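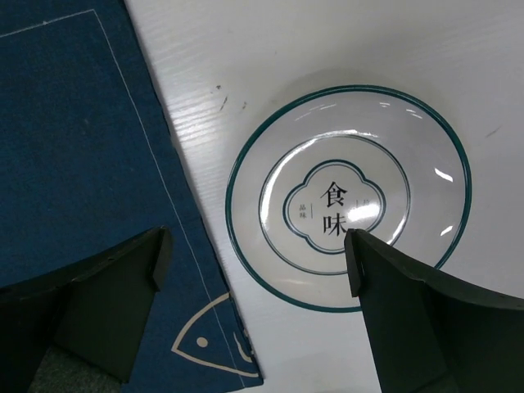
26 March 2021

Print this page | E-mail this page

I slept badly again and got up before six. The rain had stopped, but the gutter over the kitchen window was still dripping, and I lay listening to it for too long before I admitted that I was awake. I made tea, ate the last of the rye bread with butter, and sat down to the parish book.

I am now at the winter of 1804. For those who read this diary only sometimes: I am copying the old burial and baptism registers of Wernstead, from photographs which the record office sent me in February. When I have finished, the pages will go to Latrice Okafor, who will check my reading against hers. She is much better than me with the old handwriting, and she is patient with my English too.

The clerk of that winter had a terrible hand. He makes his "n" and his "u" the same, and when he was in a hurry he made his "r" the same also. I spent most of an hour on one surname. First I had Tanner, then Turner, then something like Tauner, which I don't believe was ever a name. In the end I found the same family in the baptisms three years before, written by another man with a beautiful round hand, and it was Turner. I was so pleased that I said it aloud in the kitchen.

There were many children in those pages. I try to copy them as I copy the others, name, date, father, mother, but when two from one house are buried in the same week I have to stand up and walk a little. The clerk gives no cause. Only once he has written in the margin "the fever at Ningate", and after it a small cross. Ningate was then five or six cottages by the river, I think. Today it is a bus stop and a field where somebody keeps two ponies.

Before lunch I walked to the post office to send the forms for my aunt. I met Mr Pettigrew by the churchyard wall and we talked at the proper distance, both of us shouting a little because of the wind. He says that the stone with the broken top, near the yew, is a Turner stone. His grandmother told him so. I went to look, but the moss is thick and I did not want to scrape at it. I must ask how one cleans such a stone without doing harm. I have read that a soft brush and plain water are allowed, and then I have read also that one should leave it alone.

The daffodils are open on the south side and still shut on the north. My shoes are not good for wet grass any more.

In the afternoon Kaja Sepp telephoned from home and we spoke for a long time, in our own language, which made me tired in a pleasant way. She wants to know when I will come. I said perhaps in the summer, and she said that I said this last year. It is true. She has had her kitchen painted yellow and regrets it. Her mother is well, only her knees are bad, and she has started to forget where she puts her glasses – but I also forget where I put mine.

After the call I did 18 more entries, slowly. There are nearly 400 left in this book. I had hoped to be done by Easter and I see now that I will not. Latrice wrote that there is no hurry, the people in the register have waited already a long time. I laughed, and then I went back and corrected a Turner which I had typed as Tanner two weeks ago.

For supper I had soup, and an apple. I wanted to write to my brother but it is late and my eyes hurt. Tomorrow I begin with the page that has the ink stain, which I have been avoiding.

3 comments | 2 shares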